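Home Build Guides Gripper Simulation Parts Forum Log in
Search the guides Enter keyword Go

Prallutar Arm, Build Guide
Section 4: Grasp check in simulation 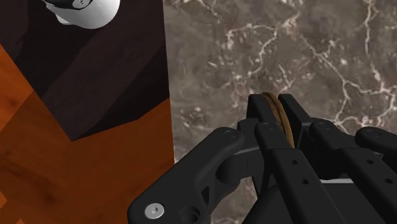 Fig. 4-1. Thin, round-edged part held between the fingertips, simulator view.

4.1 Purpose

This section covers the grasp check for the Prallutar two-finger gripper. The check is run in the Rolla simulator before the gripper is powered on the bench. It confirms that the finger geometry, the pad friction and the closing force in your configuration agree with each other. Do not skip it after changing fingertips, even if the new set came off the same printer with the same settings.

A thin part is used because it is the hardest case. A block or a can will sit in the fingers with almost any setting. A thin part held near its edge will tilt, slide or pass between the pads if a value is wrong.

4.2 Before you start

You need:

– Section 3 completed, with the arm model loading without errors
– Horov controller package, installed on the same machine as Rolla
– The Cabral object set, unpacked into the models folder
– A text editor

Close any other program that talks to the controller. Horov accepts one connection at a time and does not report a refused second connection.

CAUTION: Disconnect the real arm before running this section. Horov sends the same commands to the simulated arm and to the bench arm if both are configured. Pull the USB cable at the controller board. Switching off the motor supply is not enough.

4.3 Loading the scene

1. Start Rolla and open the file grasp_thin from the Cabral folder.
2. Wait for the surface textures to load. On a slow machine the tabletop stays flat gray until loading is finished.
3. In the Objects panel, select the thin part. Check that its mass is set to 20 grams.
4. Set the physics step rate. The default is fine for large parts and too coarse for this one. Enter 4 in the Substeps field.
5. Save the scene under a new name. The original is overwritten when the object set is updated.

NOTE: If the part drops through the tabletop when the scene starts, the collision mesh was not found. Check the path in the scene file for a missing folder name. This is the most common fault reported on the forum.

4.4 Setting the fingers

1. Open the gripper file and find the block headed FINGERS.
2. Set the closing force to 11 newtons.
3. Set the opening to 60 millimeters.
4. Confirm that both fingers are listed as coupled. An uncoupled pair closes one side first and pushes the part along the table.
5. Save, then reload the gripper in Rolla. Editing the file has no effect on a gripper that is already loaded.

4.5 Running the check

1. Move the arm to the start position with the Home button.
2. Lower the gripper until the fingertips are on either side of the part. Use the slow jog keys for the last part of the travel.
3. Press Close and let the force reading settle.
4. Raise the gripper clear of the surface and stop.
5. Turn the view so that you see the part edge-on, as in Fig. 4-1. A tilt that is hard to see from above shows up easily from this angle.
6. Leave the simulation running for 60 seconds.
7. Compare the part position at the start and end of the hold. Both values are in the log.

The check passes if the part has moved less than 1 millimeter relative to the fingertips. Small movement right after lifting is normal and is not counted.

NOTE: The linkage bars may pass close to each other near full close. Contact between them is reported in the log as SELF. One SELF line at closing can be ignored. Repeated SELF lines mean that a pivot offset is wrong. Return to Section 3 and measure again.

4.6 If the check fails

Part slides down during the hold: raise the pad friction in small steps. Do not raise the force first.

Part jumps out at closing: the force is too high for the step rate. Check step 4 in 4.3.

Part tilts to one side: the fingertips are not level. Compare the two tip heights in the gripper file.

Gripper shakes without settling: lower the position gain in Horov, reload, and run the check from the start.

CAUTION: Friction values found in simulation are a starting point for the bench. Printed pads vary with material and wear. Begin bench tests at half the closing force and keep hands clear of the links.

When the check has passed, copy the gripper file to the controller and go to Section 5, Bench wiring.

Guide maintained by Malte Ruppert. Last revised in March.

Related guides
Printing and finishing the fingertips
Measuring pivot offsets
Horov: reading the log
Adding your own parts to the Cabral set
Replacing a worn pad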